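4. Rules for Writing and Sharing Tabletop Tasks

4.1 Why we wrote the rules down

When we began building the task set, each of us had a private idea of what a finished task looked like. Some of us saved the start positions of every object. Some saved only a seed and trusted the simulator to do the rest. One task had its success test buried in a plotting script. All of these tasks ran, and all of them gave numbers, but the numbers could not be set side by side. We lost most of July to finding out which ones could be rescued.

The rules in this section came out of that month. They are plain, and we are very happy with how far they carried us. Two-handed work with multi-fingered hands is a wonderful thing to study right now, and much of the fun is in comparing notes with other groups. That only works if both sides mean the same thing by "task," "trial" and "success." We borrowed freely from habits that already exist in software testing and in lab safety, and we kept a rule only if at least two of the authors had broken it and regretted it.

We use the words must and should with care. A task that fails a must is not accepted into the set. A task that fails a should is accepted with a note in its card.

4.2 The task card

Every task must come with a card, which is a short text file kept next to the task code. The card states the goal in one sentence of everyday language, lists the objects and their size and mass, gives the range of start positions, and names the hand or hands expected to do the work. It also gives the time limit and the exact success test.

We ask that the goal sentence be written before any code. Olaia Echevarría suggested this, and it changed our drafts more than any other rule did. "Pick up the cylinder" sounds complete until you have to say how high, for how long, and whether it may touch the wall of the tray on the way up. Authors who wrote the sentence first asked these questions early. Authors who wrote it last tended to describe whatever their controller happened to do.

Units must be meters, kilograms, seconds and radians throughout. Angles in degrees are allowed in the goal sentence only, where a human is the reader.

4.3 Scene layout

The working surface must be plain and must contrast with every object that matters to the task. Background detail should be kept low. We do not object to rich backgrounds as such, and Section 6 uses them as a test of how well a policy carries over, but the base version of a task should let a reader find the objects at a glance. Figure 3 gives a case from the tray family, where one hand works inside a two-part tray and the other is kept clear. 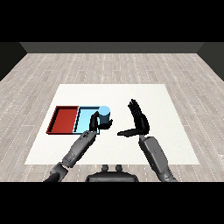 Figure 3. Tray task in simulation. The left hand holds the light blue cylinder in the blue compartment; the right hand is open and raised over the table.

Parts of an object that play different roles must be told apart by something other than position. In the tray family we use color, so that a card can say "red side" and "blue side" and stay correct if the tray is turned around. Early drafts said "left bin" and "right bin," and Benito Mateos showed us that the words flipped meaning between the robot's point of view and the viewer's. If left and right are used at all, the card must state that they are the robot's own.

Color alone should not carry the whole load, however. Each part must also have a unique name in the scene file, and the success test must use that name and never a pixel value. A reader with limited color vision can then follow the card, and a group that changes the lighting does not change the task by accident.

The viewing camera used for figures and for human review must be saved with the task. It should show both hands at the start of the trial. We learned to love this rule. Many odd results that looked like learning problems were visible in a few seconds of playback once the second hand was in view.

4.4 The hand that is not working

A great many two-armed tasks use one hand at a time, and the cards we first received had nothing to say about the other. This matters more than we expected. A free hand can drift, block the view, brace the table, or stop an object that would have rolled away. Any of these can raise the score without anyone having planned it.

Each card must therefore give the free hand one of three states. In "parked," the hand holds a fixed joint position, and the trial is void if it leaves that position by more than the stated margin. In "free," the hand may move as it likes but must not touch any object or the surface. In "helping," contact is allowed and is counted as part of the method. The state must be fixed before training and must be the same in training and testing.

For parked hands we recommend an open pose well above the surface with the fingers together. An open hand is easy to check by eye, and it makes stray contact easy to see in playback. A closed fist is also allowed, but the card should say so, and the pose must be saved as joint values. A screenshot is a nice addition and does not replace them.

4.5 Contact and grasp

Contact is where simulators differ most, and where a small setting can turn a hard task into an easy one. The card must list the friction values, the contact stiffness and the physics time step. If a task needs a special setting to run at all, that should be said in the first lines of the card. We have come to read such notes with real interest. They often point to the part of the problem that is worth studying.

A grasp must not be declared from finger position alone. Fingers wrapped around an object may be pressing on it, resting against it, or missing it by a hair, and a still view will not tell you which. Our test asks for contact force on at least two links that belong to different fingers, held for the length of time given in the card. For tasks that include a lift, the object must also clear the surface it started on. For tasks that do not, the card must say what counts as the end of the grasp phase.

Passing through walls deserves its own line. Trays, bins and boxes with raised sides invite a hand to push a fingertip through the side when the solver is too soft. The task must log the deepest overlap between any hand link and any fixed part, and the trial is void if this passes the limit. Bonifacio Tejada wrote the first version of this check in an afternoon, and it threw out an entire branch of our early results. It was a painful afternoon and a very useful one!

4.6 Trials, seeds and reporting

Each reported score must come from 400 trials per task, split evenly over 5 training seeds. All trials count. A trial that crashes is a failure unless the crash is traced to the simulator, in which case the whole block must be run again after the fix. Picking out single trials to repeat is not allowed.

Void trials are reported separately from failures. We feel strongly about this. A failure tells the reader that the policy did not reach the goal, while a void trial tells the reader that it left the rules of the task. Folding the two together hides policies that would be risky on real hardware.

The start positions must be drawn in advance and saved as a list. We do not accept a generator script by itself, as random number libraries change between versions. A list is dull, small and permanent, and two groups can check in seconds that they hold the same one.

Papers that use the set should report the task version next to the score. Any change to object size, mass, friction, start range, time limit or success test makes a new version. Changes to color or to the viewing camera do not, provided the policy takes no image input. If it does, they count as well.

4.7 Review before release

No author may approve their own task. A second person must run it from a clean install, using only the card, and must reproduce the score of the baseline policy within the margin stated there. The reviewer also watches at least 4 full trials per task at normal speed, two successes and two failures where both exist. Watching is slow, and we considered dropping it. We kept it for the plain reason that it kept finding things.

The review log for the first release holds 1,321 comments. The largest group concerns missing or unclear success tests, followed by free-hand behavior and then by units. Very few concern the learning code. Crescencio Valcárcel, who sorted the log, pointed out that most of the comments could have been answered from the goal sentence if the goal sentence had been better, and we have since moved it to the top line of the card.

The rules were frozen for the first release on Jun 9, 2020. Tasks sent in before that date were checked again under the frozen text, and their authors were given the choice of repairing or withdrawing them.

4.8 Limits

The rules cover rigid objects on a fixed surface. Cloth, rope and liquids need tests that we do not yet know how to write well, and we would rather leave them out than guess. We also say little about moving from simulation to a real robot. A task that follows every rule here may still describe contact that no real hand would meet, and the friction list in the card helps a reader judge this without settling it.

Finally, the overlap limit in Section 4.5 was tuned on trays and shallow bins. Baltasar Escobar has been trying it on deeper containers, where the wrist as well as the fingers can reach the side, and his early runs suggest that the wrist needs a limit of its own. We plan to add one in the next version of the card format, and we would be glad to hear from groups who have already chosen a value.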